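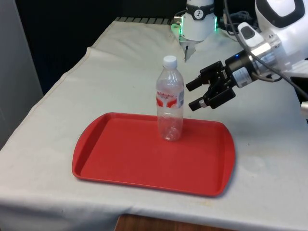 Short thread on static load in single-use drink bottles, and why the shelf labels in most small warehouses are wrong. I do storage layouts for a living, mostly beverage distributors. 1/

The usual method: take the weight of a full pallet, divide by the number of shelf feet, print that on the label. It gives an average. Shelves do not fail at the average. They fail at the beam connector nearest the heaviest corner. 2/

Joelle Karaki ran the numbers for the Olthorpe depot in February. Rated load per bay on the label: 751 kg. Load per bay after correcting for uneven stacking: 576 kg. Same steel, same bolts. 3/

Most of the gap comes from partial cases. A picker takes from the front, the back stays full, and the center of mass moves toward the rear beam. The front beam reads light and everyone assumes there is room. 4/

Second source: floor slope. Olthorpe drains to one side, as old dairy buildings do. The uprights were shimmed once and never rechecked. We found two base plates with no contact at the inner edge. 5/ 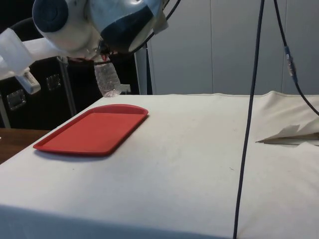
Thin-wall packaging makes this worse, and it gets left out of the calculations. A sealed full bottle carries vertical load through the liquid as much as through the wall. An open one has only the wall. The ridges on a clear water bottle like the one hanging upside down there stiffen it against squeezing from the side, but under load from above they can fold like a bellows. Shrink-wrapped returns stacked with full product will settle unevenly for the same reason. 6/

Zbigniew Domański at Kwiatkowski keeps returns on a separate bay, bottom level only, with a solid deck. I used to consider that a waste of floor. I have changed my mind. 7/

Wire decks are the other half of it. The Curnier deck we specified has support channels spaced for full pallets. Put loose cases on it and the load lands between channels. Deflection at midspan was visible without a gauge. 8/

Plultwood panels over the wire fixed the deflection but added 79 kg per bay, and that has to come off the label too. It usually doesn't. 9/

What I now ask for before signing off a layout: beam connector type, floor level at each upright, worst-case partial load, deck weight. If the client only has the pallet weight, I go and measure the rest. 10/

Replies asking about seismic: different calculation, different code, not covered in this thread. Connector tables for Olthorpe go up once Joelle has checked the units on page 2. 11/11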